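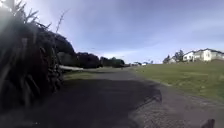

Councils that buy a path robot tend to spend most of the meeting on the robot. In Mirnton we did the same, and I think we got the order wrong.

The proposal before the parks budget is for one Stivholm inspection rover, to be leased for 2 years with an option to buy. It would drive the asphalt paths, record the state of the surface and the hedges, and send a list of faults to the depot. I am in favour of that. Our paths are checked on foot when someone has a spare afternoon, and there are few spare afternoons.

My objection is to the way the money is split. Of the whole sum, 55 per cent goes on the machine and its sensors. Maintenance of the paths themselves gets what is left after training, insurance and a charging shed. A rover that finds a broken edge in March is no use if the repair money ran out in February.

Anyone who has walked a shared path knows what causes trouble. Shrubs grow out over the tarmac. Low sun and heavy shade fall on the same stretch, and a clump of leaves in the shadow looks much like a hole. The edge crumbles into gravel. Every one of these makes work for a machine, and most can be put right with a hedge cutter and a load of asphalt. Cutting back is cheap, and it helps people with pushchairs on the same day.

Ondia took the other route. They put aside roughly 20 per cent of their first-year budget for clearing and patching before the rover was delivered, and leased a plainer model from Takács with no extras. It needed rescuing less often than they had allowed for, and they spent the difference on drainage.

I would ask for 4 changes. Lease the basic version. Put the repair fund in a separate line that can't be raided. Trial the rover in winter as well as in June, when the sun sits low and the verges are soft. And write down, before signing, who goes out to fetch it when it stops.

The supplier's quote is open until the end of the month. The repair line should be agreed first.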